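4. The Open Day Study

4.1 Setting and visitors

We ran the study during the summer open day at the Dovadach building, on Jul 28, 2019. The open day is a lively event, and we had wanted to use it for research ever since the two-armed robot was set up upstairs. People come in with no instructions and no stake in our results, they ask wonderful questions, and they leave the moment they are bored. For anyone who cares about how a robot looks to people outside the field, that is a gift!

Over the day 157 visitors signed the sheet at the door of the demonstration room. Of these, 103 agreed to fill in the short questionnaire described in Section 4.3, and they form the sample for everything reported below. Children could watch with an adult but were not asked to fill anything in, although several of them dictated comments to their parents, and we have kept those comments in a separate file because they were too good to throw away.

Visitors entered in small groups and stood behind a line of tape on the window side of the table. A presenter gave the same spoken introduction to every group. It lasted two minutes, named the robot (Rullon, as it is known in our group), and said that the two arms would be working together. We left out any talk of how hard the task was. In a trial run at our partner site in Mamden we had found that telling people "this is difficult" raised their ratings before a single joint had moved.

4.2 Demonstration procedure

The demonstration was built around two-arm work at close range. We picked it over the usual sorting display for a simple reason: we love watching it ourselves, and we suspected that visitors would too. One arm reaching for a block is easy to read. Two arms that have to meet over the same small patch of table, keep out of each other's way, and agree on where an object is held ask more of the machine, and the pauses and small corrections are out in the open for everybody to see.

Each demonstration consisted of 5 short rounds with a break of about the length of one question between them. The arms started low and apart, came together over the near part of the table, and drew back again at the end of the round. Motions were run at the lab's normal working speed. We had argued for some time over whether to speed them up for the public, and in the end we left them alone, partly on the grounds that a faster show would have told us nothing about how people see the work as it is done on an ordinary day.

The table was also left in its ordinary state. Earlier work on public displays, including our own, tended to clear everything away and put a cloth down. We were curious whether a used workplace would bother visitors. It seems to have done the opposite, as the free comments in Section 4.4 show. Figure 3 gives the working area from the robot's side of the table.

4.3 Questionnaire

The questionnaire fit on one side of a sheet. Six items used a seven-point scale and covered perceived care, perceived speed, predictability, safety, usefulness, and how much the visitor would like to stay for another demonstration. Two open items asked what had been most surprising and what the visitor would ask the robot to do at home. The wording follows the Dervishi scale used in our earlier report, with one change. The original item on "competence" was read by many people in Mamden as a question about the presenter, so we replaced it with "The two arms seemed to know what the other was doing."

That new item turned out to be the most interesting of the lot. It drew the widest spread of answers and also the longest remarks in the margins.

4.4 Observations

We collected 649 separate remarks from the open items, the margins, and the presenter's notes. Two of the authors sorted them independently and then met to settle the cases on which they differed.

The largest group of remarks concerned the moment at which the grippers come close to each other. Visitors compared it to threading a needle, to passing a baby, and to two people trying to get a key onto a ring. Many said that they had held their breath. A pose of this kind is shown in Figure 3, with one gripper holding a black object above the table and the fingers of the other pointing down toward the surface.
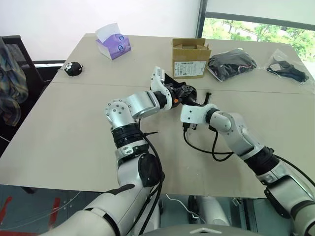
Figure 3. The two arms working close together over the near table section. A tissue box and an open cardboard box are on the far section.

A second group of remarks was about the surroundings. People liked the tissue box. They liked that there was packaging on the table and a jacket over the chair, and one visitor wrote that it "looked like a place where somebody has a job." We had not planned for this, and we find it very encouraging. None of the comments called the table messy or asked for it to be tidied.

The third group dealt with the cables. Visitors followed them with their eyes and asked whether they could catch on something. It is a fair question, and the presenter's stock answer (that the loops leave slack for the joints to turn) satisfied most of them, though a few wanted to know how much slack and who decides. We have since added a short passage on this to the introduction.

Safety ratings were high in every group. We would be careful with that finding, as the tape kept visitors well back and a staff member stood by the stop button throughout. A visitor seated at the table might well answer differently, and we hope to try that at the October event if the building office agrees to it.

The wish to stay for another demonstration was the item we enjoyed reading most. A good many visitors joined the line again, and some came back with relatives. Those second visits were not given a second questionnaire, so they do not enter the figures in Table 2, but the presenter's notes record that returning visitors tended to stand closer to the tape and to explain the task to the people next to them, often quite accurately.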